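Filed under: Home & Garden, Slow Projects

Drinking less coffee, and what I drink now

I gave up coffee after lunch in December, mostly for sleep. I had been having four cups a day and waking at three in the morning with my mind going. The doctor didn't tell me to stop. She asked what time I had my last one, I told her, and she wrote it down without saying anything, so I went home and stopped.

The first week was dull headaches and going to bed early. The second week was fine. What I hadn't planned for was how much of the afternoon was organised around making a cup of something. I'd get up from the desk, stand in the kitchen, and have no reason to be there.

Rocío Aranda from my old work put me on to mint tea. She gets hers from Ait Brahim, a grocer two doors along from the Ostdale library, and she brought me a paper bag of it along with a lump of green tea that looked like lawn clippings. The method she gave me is simple enough. Rinse the green tea with a splash of boiling water, tip that out, add fresh water and leave it 3 minutes, then push in as much mint as the pot will hold. Most people add a lot of sugar. I add a teaspoon and feel I'm missing the point.

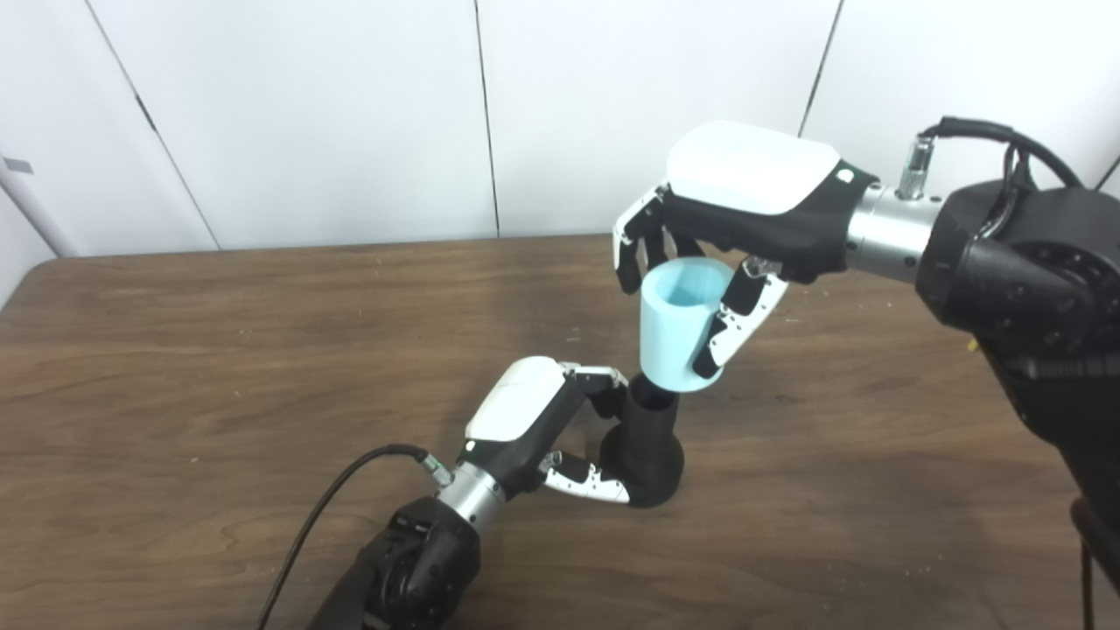
The light blue cup.

Green tea still has caffeine in it, so after a month I moved that one to the mornings and went looking for something for later in the day. I tried rooibos, which tastes to me like a cupboard. Chamomile is all right if you don't leave the bag in. Lemon verbena was the surprise. You need more of it than you'd think, and it can sit in hot water as long as you like without going bitter.

Verbena is expensive to buy dried, so I decided to grow it. I bought a plant in a 300 mL pot from the Serel nursery and put it in a bigger tub against the north wall, where it gets sun until mid-afternoon. It dropped nearly all its leaves when the cold came. I took it for dead and was ready to pull it out, but the woman at Serel said they all do that and to leave it alone until spring. It's August 2019 as I write and it is a bundle of brown sticks. When I scratch one with a fingernail it's green underneath, so I'm leaving it.

The mint has had no such trouble. Keep it in a pot. I put one piece in the ground beside the tap and it has gone under the path and come up on the other side.

To dry leaves I pick in the morning after the dew has gone, tie small bunches with kitchen string and hang them in the laundry with the door open. Mint takes 11 days in our house. I tried the oven once on its lowest setting and got brown flakes with no smell at all. Once they're crisp I strip the stalks, leave the leaves as whole as I can and put them in jars with the date on the lid.

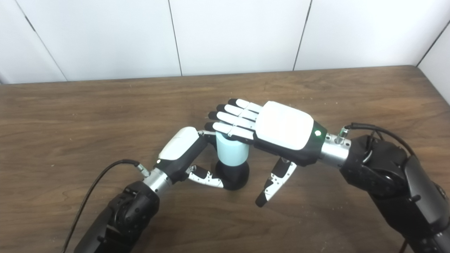 Can you use the leaves fresh instead of drying them?
For mint I'd say fresh is better, and you want a good handful for a pot. Verbena works either way – I use six or seven fresh leaves for a cup, torn once across the middle, or a heaped teaspoon if they're dried.

I still have two coffees before noon. I switched beans in autumn, to a dark roast from Mavoris, and I enjoy those two more than I did the four. The sleep is better as well, though I still wake at three now and then, usually when the neighbour's dog hears a possum on the fence.

Next job is to take verbena cuttings once there's new growth on it. Rocío wants one and so does my sister, and I'd like a spare in case next winter is a hard one.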